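Westby Clear Packing Tape, 40 yards per roll
Item 214, sold by the roll or in a box of six

I've been selling packing supplies out of the same little shop in Granditz for years, and this is the tape I reach for when I'm packing my own orders. It's clear, it's a bit shiny, and it sticks to plain brown cardboard the way I want it to (even boxes that have already been around the block once or twice!). I reuse a lot of cartons, so that matters to me more than anything printed on the label.

The roll fits the usual handheld dispensers, including the Koval one we carry and the old Trollora gun if you still have yours. Sekar Entili wrote to ask if it works without a dispenser. Sure it does, you'll just want scissors and a little patience with finding the end. Fold a corner under when you stop and you'll thank yourself later.

For an ordinary carton I run one long strip down the middle seam and let it go over the edge by a good hand's width at both ends. Then I press it down with my fingers, working out toward the sides. You'll get a few wrinkles, I always do, and they don't bother me as long as the edges are stuck down flat. If the box is full of books, I add a second strip across each end.

A few things people ask me. It's on the noisy side coming off the roll, so if you pack at night while the kids are asleep, look at our quiet tape instead. It doesn't love dust, so give an old box a wipe first. And please keep your spare rolls out of the garage in winter, cold tape is a pain to start.

Siebe Mertens buys it by the case for his record shop and gets the case price, and so can you: we pack cases of 36 and ship them flat rate. Single rolls go out with whatever else you're ordering. Prices were last updated 21 October 2024. If a roll shows up squashed, send me a note and I'll put another one in the mail.

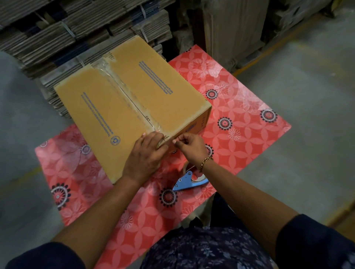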